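Amegashie Wood Finishing Oil, Clear

Item 408. Sold by Pondale Hardware Supply

A clear oil for bare or stripped interior wood. Use it on shelves, tabletops, trim, stair treads and cabinet doors. It soaks in and leaves a low sheen. Do not use it over paint or varnish.

Size: 30 fl. oz. can
Coverage: 300 sq. ft. per can, one coat
Recoat: next morning
Cleanup: mineral spirits 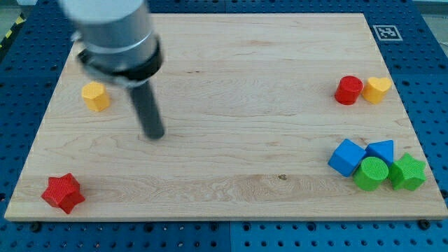 Clear oil goes on amber in the can and dries close to colorless, with a slight warm cast. How much of that cast you notice depends on the wood. On a pale, creamy board with wavy grain running across its width, the lines will look darker after the first coat. Test the back side first. Sand to 180 grit, wipe off the dust, and brush the oil on along the grain. Wait 15 minutes and wipe off whatever is left on the surface.

Oily rags can catch fire on their own. Lay them flat outdoors to dry before you throw them out.

Cans ship by ground only. Pickup is available at the Starkasley store until 5:30 p.m. For case orders, ask for Inese Hunt at the trade counter.

Also available: Amegashie Tinted Oil, Stultuvgate Paste Wax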